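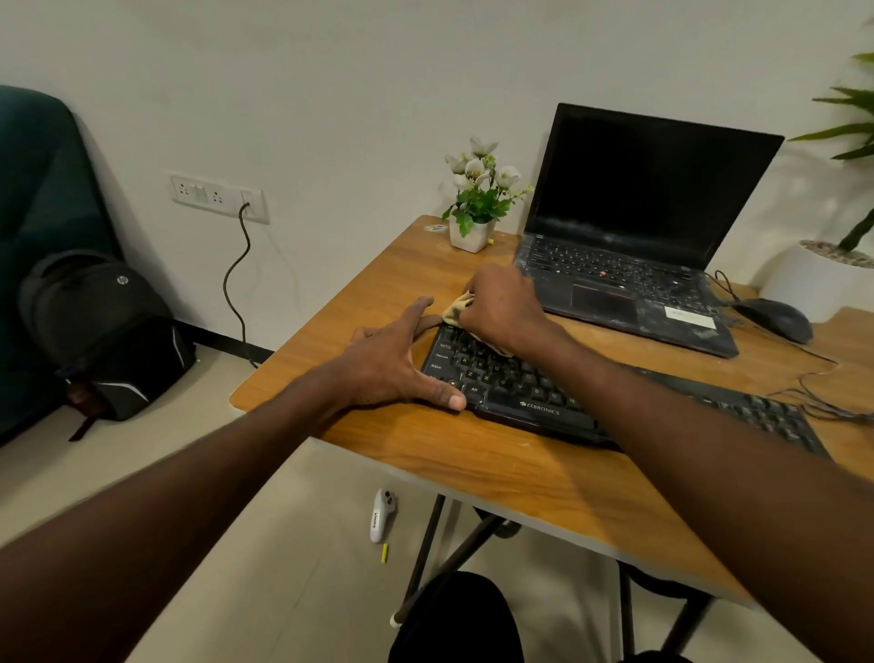
Home | Diary | Builds | Archive | About

21 Oct 2020
By Omid Sharifi

Build 827 went to the testers last night and I spent today on the stamina bug in Matos. Glória Loureiro reported it first: if you open the map while sprinting, the drain stops but the sprint flag stays set, so you come out of the map at full speed with the bar frozen. The run timer keeps counting. On the Cerer level this is worth 14 seconds, enough to break the leaderboard.

The cause is dull. The map screen pauses the player update and leaves the movement state alone. Drain is computed in the first, speed in the second. I moved both into one tick and the bug went away. The change also broke swimming, where drain was being applied twice and then halved by a constant I put in last July and never commented. Constant removed. Swimming now costs what the design sheet says it costs, and it feels too cheap. I'll leave it until Inês has played it.

Second item, the save file. Mafalda Meireles sent one that will not load on the current build. It has 2299 inventory entries, nearly all of them empty arrow bundles. Dropping a bundle at zero count writes a new entry and does not clear the old one. The loader reads the count as a short and is fine with that. The menu builds a widget for every entry and is not fine at all. I added a cleanup pass on load and her file opens, slowly. The proper fix belongs in the drop code and I have not written it yet.

Tried the Sitex pad again. Dead zone on the left stick is wider than the driver reports, so walking starts late and goes straight to a jog. I could add a slider. I would prefer to read the raw axis and set a curve, but the raw axis is noisy near center and the character shuffles in place on idle. Slider for now.

Long call with Araceli Bañuelos about the port. She wants a fixed time step before she starts, and she is right. Physics still follows the frame rate in 2 places that I know of: rope swing and the lift doors in Pruvmont. The doors can crush you at high frame rates — the damage check runs every frame while they overlap the player.

For tomorrow: drop code, then lift doors. Rope swing if there is time. Ask Inês Figueiredo for a longer loop of the harbor track, the current one clicks at the seam.

Contact | © 2020 Omid Sharifi | Back to top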